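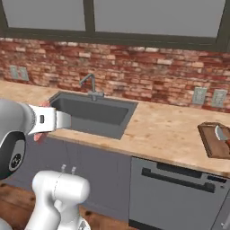 Pemcombe gallery reopens with more walls and fewer chairs

The Furtado Gallery in Pemcombe opens its doors again on Tuesday after a winter of building work, and visitors who remember the old place will be pleased to hear that the smell of damp has gone from the upper room. So has the upper room, in a manner of speaking. It is now two rooms, divided by a wall that the gallery's leaflet calls "a conversation". The wall is painted grey.

The first show in the new space is called Slow Clay and brings together work by nine potters and carvers from the Tesham valley, most of them self-taught and one of them, according to the leaflet, "largely untaught". It runs until the end of September. Entry is free, as it was before, although the donations box has been moved to a spot where it is much harder to walk past while studying your phone.

Visitors come in through what used to be the coat cupboard and meet the largest piece straight away. Okton, a stack of unglazed bowls taller than most of the people who will be asked to admire it, took four years to make and, by the gallery's own account, a whole afternoon to get through the door. The bowls are not fixed to one another. A rope has been put up at what the gallery believes to be a sensible distance, and school parties are asked to ring ahead.

Past the rope things get smaller and a good deal friendlier. There is a shelf of salt pigs with real expressions, a set of carved ash spoons too thin to trust with soup, and a long row of tiles pressed with things found on the riverbank at Tesham, among them oak leaves, a bicycle chain and the sole of somebody's left boot. The tiles are the best thing in the show. They hang low, at the height of a seven-year-old, and adults who want a proper look will have to crouch. This would have been a good moment for a bench, but the benches were sold in the spring to help pay for the wall.

The carvers are mostly in the back room. Lime and sycamore are the favourites, with one large badger in yew that has already split along its nose and looks rather better for it. The label says the crack was "welcomed by the artist". A smaller badger next to it has no crack and a higher price.

Prices in general are kinder than they might be. The spoons start at 7 pounds, the tiles can be bought singly, and nothing in the front room costs more than 500 pounds apart from Okton, whose price is available on request. We requested it. We were told it was being discussed.

The gallery has also brought back its open table, an old favourite with Pemcombe families, where anyone can sit down with a lump of clay and make something they will later have to find room for. The kiln is still being mended after an episode in the winter that the leaflet passes over in half a line, so for the time being pieces will go home as they are, in a paper bag, with a note advising against rain. Glazing is promised for the autumn. It was promised for last autumn too, but there is a new plug.

Those who came to the old gallery chiefly for the café should know that it has been replaced by a reading corner. The reading corner has a kettle. Regulars have drawn their own conclusions, and a tin of shortbread was seen there at the preview, hidden without much effort behind a history of slipware.

A second show, of prints and paper cuts, will follow in October, provided the grey wall is dry enough to take nails. Doors open at ten each morning except Monday, and the side entrance on the mill path has a ramp. Dogs are welcome in the back room but, for reasons standing just inside the main door, must be carried through the front.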